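Recording a Plug-In Task with Hand-Held Grippers

Last updated 28/11/2022

Plugging a lamp into a power strip is a good second task for anyone who has already recorded a few pick-and-place sessions. It needs both hands, and the plug has to line up with the outlet before it will go in. 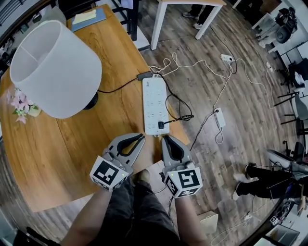 You need a pair of hand-held grippers with marker cubes, a head camera, a lamp with a cord, and a power strip. The steps below are for the Remon grippers and the Zinholm recorder, version 2. Other setups work much the same way, but the menu names will differ.

Before you start

Leave the power strip disconnected from the wall for the whole session. The lamp does not have to light up for the recording to count.

Charge both grippers and switch them on. Wait for the green light on each one. Open the recorder, choose New Task, and type a short name. We use "lamp_plug" and add the operator's initials.

Check the markers next. Hold both grippers over the table and turn them slowly while you watch the preview. Each cube should stay outlined. If one drops out, wipe its faces and try again. Glare from a window can also do it.

Recording

1. Sit close enough that your elbows stay bent when the grippers reach the strip.

2. Rest the grippers above the table and close both once. The recorder uses this as the start signal.

3. Hold the strip steady with the left gripper. Press down on the body, well away from the outlet you plan to use.

4. Pick up the plug with the right gripper. Grip it by the sides so the prongs point straight out.

5. Bring the plug over the outlet, stop briefly, then push it in with one slow movement.

6. Open both grippers, move back to the start position, and close them once more to end the take.

A miss is fine if you recover from it – back off, line up again, and carry on. Delete the take if you drop the plug on the floor or touch it with your fingers.

Move the strip a little between takes and change outlets often. Our first set had 399 takes with the strip in nearly the same spot, and the policy trained on it failed as soon as we turned the strip sideways. The next set had 600, with a new layout every 200, and did much better.

When you are done, press Export and save the session before turning off the grippers.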